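An afternoon at the Naralex open day

Monday, January 31, 2022

I nearly didn't go, to tell you the truth. It was a 61 kilometre drive out to Javville, the car had been making that noise again, and I'd promised myself a quiet weekend. But I'd had my name down for the Naralex open day since September and I'm so glad I made the effort!

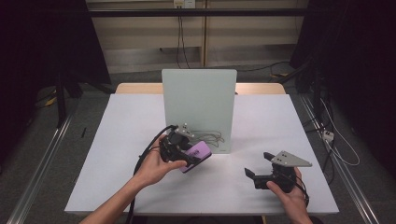
They let us through in groups of six, so there was plenty of time to stand about in the foyer with a cup of tea (decent tea, too) and read the posters on the wall. Our group went to the Escobar room first. Escobar is their name for the handling project, and I'd been picturing great big orange arms swinging around like in a car factory. What they're keen on there is teaching by hand. A person holds a gripper in each fist and does the job themselves, over and over, and the recordings go off to train the robot later on. The fellow showing us around said they'd like 700 goes at a single task before they start to trust the results -- my wrists ached just hearing it.

I asked whether you get used to working with pincers for fingers, and he said it took him four days before he stopped dropping things. I can believe it. I've got a pair of kitchen tongs I still haven't mastered.

After that we had a talk from Poltska, who make some of the software, and I'll admit a fair bit of it sailed over my head, although the colour charts were lovely. There were sausage rolls afterwards and I got chatting with a couple who'd come by bus.

They're planning another one, and I've already put my name on the list. The car got me home, noise and all.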